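Waline Revision Planner — Years 10 and 11

A5 spiral bound planner for pupils getting ready for there exams. Runs 45 weeks, starts whenever you like (dates left blank). Written by Zulmira Lobo and Ilse Leemans, both form tutors for years. 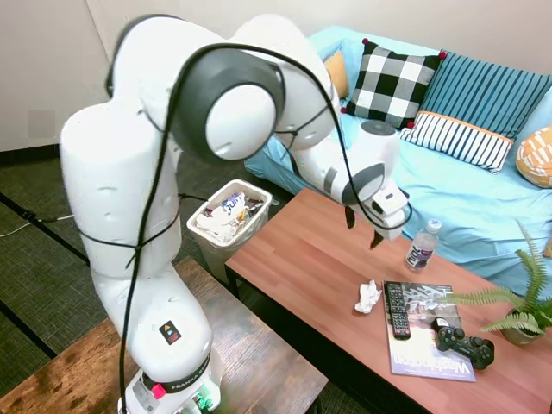 What's inside

Weekly spread with room for 7 subjects
Mock results page, one per term
College and apprenticeship section — open evenings, interview notes, who to ring
3 pages for the form tutor to sign
Pocket at the back for loose sheets

Not included: pens, stickers. Sold seperately under Votov.

Ordering

Packs of 2 for families, class sets on request. Schools can pay by invoice. Orders in before the end of May go out ahead of the summer break, anything later goes out in the new term. School name on the cover if you want it — send us the logo with your order.

New this time: thicker cover, and the careers pages have moved to the front. Teachers asked for that. Old refills still fit.

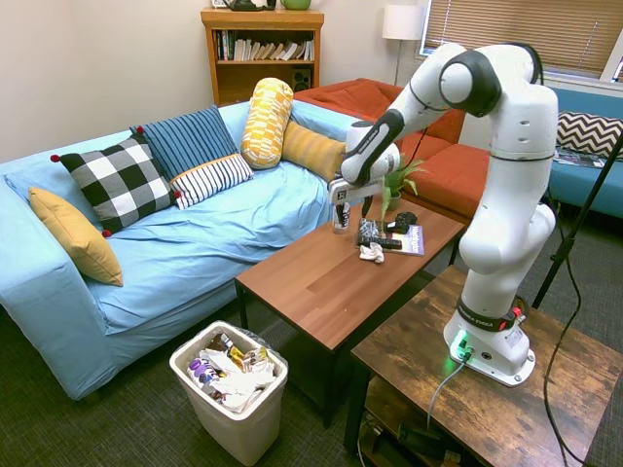
Glass on the brown coffee table.

Questions

Can we see one first? Yes, sample copy free to any school, ask for Kobe Mulder.
Is there a primary version? Not yet. Try the Thevar reading diary.
Returns? Unused only, in the packaging please.

Page updated 28 Dec 2021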